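About Varkasberg Public Health Research

Infectious disease surveys, vaccine uptake studies and training for local health departments

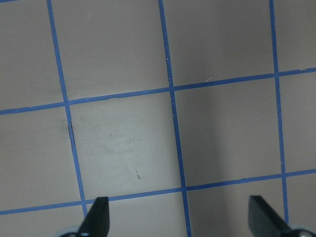 Who we are

Varkasberg Public Health Research is an independent group that studies how respiratory infections move through small and mid-sized communities. We work mostly with county and city health departments that have limited staff for this kind of work. Our main areas are antibody surveys, vaccine uptake and follow-up of long illness after infection.

We have 30 employees, including epidemiologists, nurses, lab staff, statisticians and field interviewers. Most of the field interviewers are part time and live in the counties where they work.

How we started

The group began as a single survey. Agnese Uibo was running a county testing program and wanted to know how many infections the program was missing. She and Mehrangiz Ghaffari, a biostatistician, designed a household study that combined a finger-prick blood sample with a short interview. They enrolled 1428 adults. The results were used to move two testing sites and extend evening hours at a third.

Two neighboring counties then asked for the same study. We set up as a nonprofit after that, and Agnese became director. Mehrangiz leads the statistics group and still reviews every sampling plan before it goes out.

What we do

Antibody surveys. We draw a random sample of households, collect blood samples by mail or home visit, and report results by age group and area. We also report how many people declined to take part, and how that may affect the numbers.

Vaccine uptake. We interview people who have had some recommended doses and skipped others. Cost, work schedules and distance to a clinic come up often. Each report lists the questions in the order they were asked.

Long-term follow-up. The Proso study follows adults who had a confirmed respiratory infection and were still unwell three months later. It has 668 participants, who fill out a symptom form every eight weeks. Enrollment is closed.

Training. We run a short course for health department staff on sampling, consent and reading survey results. The next one starts in February. It is held online over four mornings, and there is no charge for public agencies.

Data and privacy

Blood samples are labeled with a code. Names and addresses are kept in a separate system that the lab cannot open. Participants can ask us to destroy their sample at any time, and we confirm in writing when it has been done. Interview records are kept for seven years.

Every study is reviewed by an outside ethics board before enrollment begins. Summary tables are public. Researchers who want individual-level data without names can apply using the form on the Data page. Please allow six weeks for an answer.

Funding

Most of our income comes from contracts with local governments. The rest is from foundation grants, including a three-year grant from the Talebi Fund that pays for the Proso study. We do not take money from vaccine or test manufacturers. Contracts state that we may publish the results whether or not the client agrees with them.

Contact

If you received a letter from us and want to check that it is real, call the participant line and choose extension 3016. Have the letter with you, as we will ask for the code in the top corner. Interpreters are available in Spanish, Farsi and Vietnamese.

Press and partnership requests should go through the Contact page.

Page last updated January 5, 2026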